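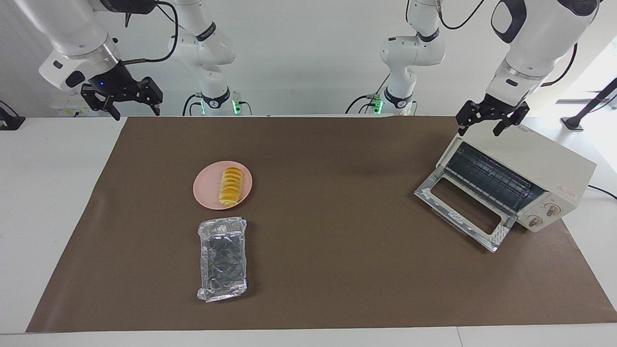 What temperature for orange slices on the foil tray, low and long or a quick toast?
Low and long: 200 on the dial, door shut, and look at them after 20 minutes. A quick toast colors the rind and leaves the middle as it was.

2026-06-01
Bench notes, toaster oven, plate and tray layout

Paper replaced before the start. The brown sheet goes under everything, including the open door, which needs more clearance than the oven body does. Set the oven at an angle to the table edge – with the front square to the edge, the door takes the space the plate needs.

Foil: one piece, pressed into the tray corners, no folds standing up on the door side. Ermanno used two overlapping pieces last time and juice got between them. Tray scrubbed, then rewrapped.

Slices: Ornella cut this lot. Thickness 8 mm at the rind by caliper, thinner toward the center on the end cuts. End cuts go in the discard cup. Plate weight written on masking tape underneath; subtract it, do not tare, because the Berkwood scale drifts when left on.
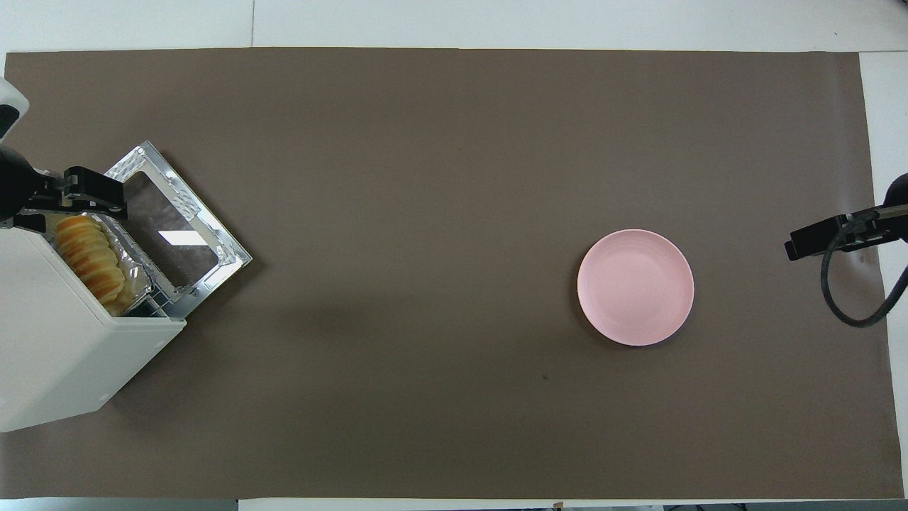 Rack loaded, door down, pink plate clear.

Row order matters for the log. Position 1 is always nearest the door hinge side marked in pencil on the paper. If a piece falls over, stand it back up in its own position and write it down.

Dial check with the Drillow probe, empty oven, door shut: set 200, settled slightly under. Set 300, overshot and took a long time to come back. Not using 300 again for fruit. Agata wants it kept for the bread runs, to be discussed.

Door: keep fingers off the glass, use the opening near the lower edge. Lower it all the way before reaching for the rack. Half open, it drops.

Crumbs: brush out after each bread run, before any fruit goes in. Samuele found burnt crumbs stuck to two slices and that weight had to be thrown out.

To do
– new foil roll, current one nearly finished
– second plate, same rim height if possible
– ask Anneli where the Cocco thermometer went
– copy the November weights into the same sheet as these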